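2022-10-19

Bench notes, peg and ring sets

Carried on with the ring stacking from where the September entry stops. The Wurbridge order came in before lunch: 34 rings, two sizes mixed in one bag, and the Whitcombe pegs in a separate box. Sorted the rings first. The black ones with silver inner edges all go on the short peg. The larger ones we keep for the long peg, and they went back in the bag with a label on it.

Checked the pegs before anything else. Wiped each one down and rolled it on the flat stone. One has a slight lean where it enters the base, enough that a ring goes down and then stops a little above the hex. Marked it on the underside with a dot of paint and put it in the drawer with the rejects. It would be fine as a paperweight. The rest stand straight.

Table: moved the big white one away from the wall last week and it is better there. You can get at the peg from both sides now. The rounded edge still catches sleeves less than the old square one did. It does rock a bit when somebody leans on the window end. Folded card under that foot for the time being – needs a proper shim.

Tried standing the peg on the rubber mat and then straight on the table top. On the mat it tips when a ring lands off center and pushes sideways. On the bare top it slides a little and stays up. Sliding is easier to live with. Took the mat away and went on without it. Braledik sell a base plate with a hex pocket that would hold it still, part 430 in their list, but it raises the peg and then all the heights in our sheet are wrong. Leave it for now.

Order of work as it stands:

Peg goes near the middle of the table, hex base flat down.
Rings lie flat in front of it, not touching each other and not touching the base.
One ring at a time, from above, straight down. Let go when it is over the tip and not before.
If a ring hangs up on the tip, lift it clear and start that ring again. No nudging it from the side.
When all are on, lift them off in reverse and lay them back down in front.

Did 6 rounds before the break and 7 after. The rounds after the break went quicker, mostly from setting the rings farther apart. When they are close together the first pick pushes the second one away and you spend time going after it. A hand's width between them would be plenty and we don't even need that much. Also better with one ring a bit closer to you than the other, so the near one can be taken without crossing over the far one.

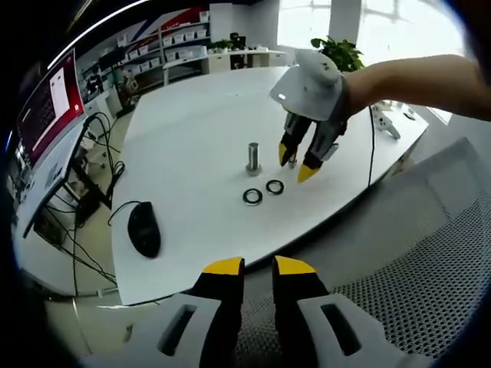 Left a remark on the whiteboard asking whether the peg ought to be taped down. Reply underneath, unsigned: please don't tape it, the tape lifts one side of the hex and then the peg leans, and we had a whole afternoon of that with the Flukwood set. If it has to be fixed, use a thin ring of putty under the base and press it down evenly, then check it with the small square.

Fair enough. Will try the putty tomorrow on the spare peg and see whether it leaves a mark on the table. If it does, a square of clear film under it first.

Other things:

The mouse lives on this table because its cable doesn't reach anywhere better. Keep it well over to the left when rings are out. A longer cable is on the shopping list.

The storage bins on the back shelves need new labels before the larger rings go in. Two of the old labels say pegs and I found cable ties in one of them.

Rings to be wiped with the dry cloth only. The spray makes them stick to each other and they come up in pairs.

Still to do: shim for the table foot, putty test, count the larger rings against the Wurbridge slip, write the ring spacing into the sheet.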